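Recording kitchen tasks for the arm: small tips from our bench

At Fernevbridge we collect examples of simple kitchen work, and the Tekgate software learns from them. These tips are for people who record at home or in a small workshop.

Choose cups of different colors. Ours are red, green and white enamel, and later it is much easier to sort the recordings. Enamel also forgives a fall.

Fix the cables along the outside of the arm and leave a loop at the wrist. If a cable is too tight, the wrist pulls to one side and you lose the whole evening.

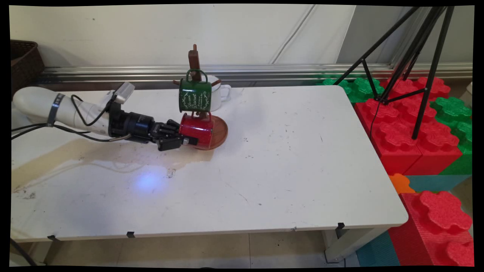 Start each example from another place. Move the mug two fingers to the left, turn the handle, or put the saucer closer. We made 83 examples with everything in the same position, and the arm learned only this position.

Keep the bad tries too, but give them their own folder. Write one short line for each: slipped, too high, missed the peg.

One example should not be longer than 17 seconds. When it is longer, the person who guides the arm was usually thinking in the middle.

For brown stains on a white table top, use baking soda with a little water, wait, then wipe with a soft cloth. Don't use the rough side of the sponge.

Save a copy every night. Our set has now 2511 examples.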